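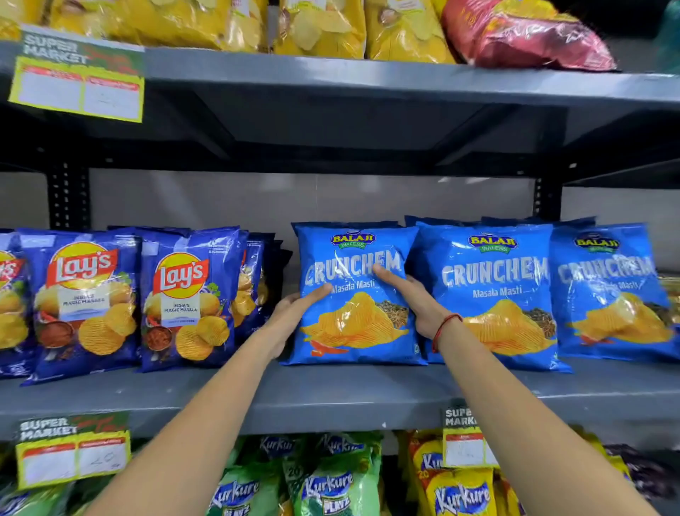
Search this site Enter keywords Go

Chin-lung Tai
August 31, 2018

Putting down some notes on the winter cover crops at Ellwood, as a few people asked after the Clondville growers' meeting. Twelve posts or so. Mostly rye, some vetch.

The farm is heavy clay on the low side and a sandier loam up by the road. We grow potatoes and onions in rotation with barley. For years the potato ground sat bare from harvest until spring and a good bit of it ended up in the ditch.

Last fall we drilled cereal rye on the low fields as soon as the potatoes were out. The upper fields got rye and hairy vetch together. Seed came from Tresstead, same as our barley.

Rye went in at 100 pounds to the acre. That was on the heavy side. I would go lighter on the loam next time, where it came up thick and the vetch struggled under it.

The vetch was late. It needs to be in the ground earlier than potatoes allow us. By December it was a couple of inches tall and the deer had found it.

The rye was fine. Green all winter, held the slope below the pump house. The ditch there did not need digging out this spring. We normally spend a day and a half on it.

Termination was the hard part. We wanted to mow and incorporate before it headed, and then it rained for nine days. By the time the tractor could get on, the rye on the low side was chest high.

We borrowed the flail mower from the Jarkell place and went over it twice. Then disked. Then waited three weeks to plant onions, which put us behind. If you are on clay, plan for that wait.

Somebody asked about slugs. Yes, more of them, in the two wettest fields. The barley there was thin along the hedge side. No trouble on the loam.

Costs. Seed for everything came to $2,157. Fuel and hours on top, which I have not split out because the drill was also doing barley that week. We had budgeted $2,000 for seed, so it was close.

The county soil program paid $1,000 toward it. You have to apply before you plant and send in the seed tags. I lost one tag and had to get a copy from Tresstead, who were quick with it.

Yield I can't tell you much about. It was a dry June and a dry July, and one season doesn't show anything either way. The onions are still curing. Potatoes come out next month.

This year: rye only on the low fields, at a lower rate. Oats and radish on the loam after barley, as that ground is free sooner. They should winterkill, so no mowing in spring.

Vetch gets one more try on the two acres behind the machine shed, drilled next week if the ground has enough moisture in it.

Reply to a question below: the drill is a ten-foot end-wheel, older than I am. It does rye without any fuss. For radish we tape over every other hole in the small seed box.

Will post the fall soil test numbers when the lab sends them back.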